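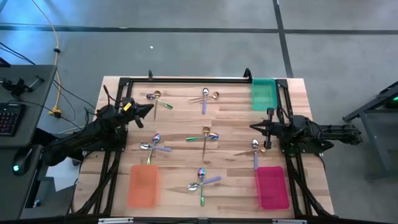

Warari Two-Arm Kit: The Spoon Job

Crossed spoons, empty bins, both grippers empty. The green-handled ones with the rainbow bowls are my favorites to look at and my least favorite to sort (more on that in a minute!).

June 26, 2020

Welcome to the gallery page for my Warari review! I've had the two-arm kit running for seven weeks now, and the most common request in my inbox is "less typing, more pictures of it at work," so this page is for the work and the long write-up stays where it is. I'm Branwen Wynne, I review bench automation gear for people who have a table and some patience, and I paid for this kit myself.

The job

Silverware, by kind, one kind to a bin. It's my standard test for anything with a gripper, and I bought the spoons in three loud finishes so I can tell from across the room how a run is going. The pink bin gets the copper ones, the teal-green bin gets the purple handles, and the orange bin gets the green handles. I lay the spoons out in crossed pairs because a single spoon on a flat table is too easy. With a crossed pair the arm has to take the top one without dragging its partner along, and cheap kits fall apart right there.

How it does

Pretty well! The purple handles are the easy ones, and the kit hardly ever fumbles them. The copper ones are slim in the handle and the fingers like to close a hair too high, so I dropped the pick height in the Warari settings and most of my misses went away. The rainbow bowls are the trouble. They throw back all kinds of color, and on a sunny afternoon the software will sit there thinking before it commits. Pull the blinds and it perks right up.

A full table takes me roughly 3 minutes at the speed I'm comfortable with. You can push it faster. I did once, and a spoon went under the desk.

Things I like

The wide working area. The arms come in from opposite sides, and I can set bins near the corners and still have plenty of tabletop left over for the spoons. The rails are solid too, and I haven't had to retighten a single bolt. Setup took me two evenings (the first one mostly went to cables, and I'm still not proud of my cable runs).

Things I don't

The manual. It reads like it was written for the Crabtree, their older one-arm model, with the second arm pasted in afterward, and the page on teaching both arms to stay out of each other's way is two paragraphs long. Two! I got more out of an email to support, who answered the next morning and were very nice about my questions.

I'd also love softer fingertips in the box. The Gament pads fit if you trim them, and they grip thin handles better than the stock ones, but you shouldn't have to go shopping for those on a kit at this price.

Would I buy it again?

Yes, if you have the floor space. It takes more room than the product page lets on, so measure with the arms stretched out. If you only ever need one arm, the Crabtree is still on sale and will sort spoons just fine, only slower.

Next on the bench is the Cavulden, which I've been promised since December. Same spoons, same bins, same blinds.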